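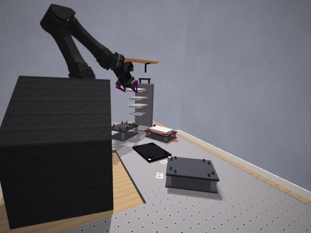 A Flolico owner asks whether the drawers can go in before the tower is level. They can't.

5. Leveling the tower
5.1 Set the tower on a flat surface.
5.2 Turn each foot until the tower stops rocking. 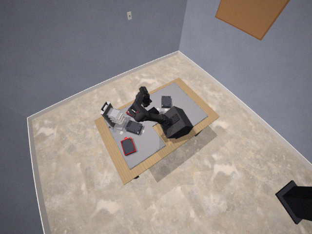
Fig. 5: Tabletop with gray mat

5.3 Wait 10 minutes, then check again.
Caution: Do not load any drawer past 3 pounds.
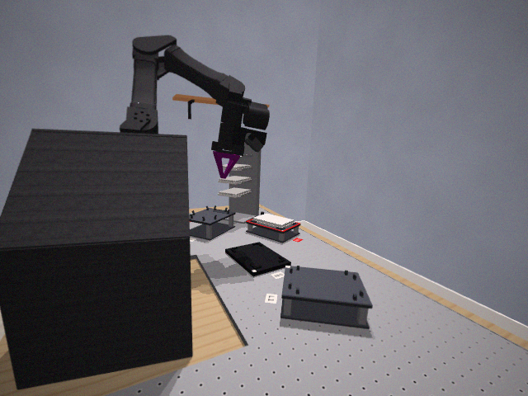 Fig. 6: Gray tower, table against wall

5.4 Slide in the drawers, lowest first.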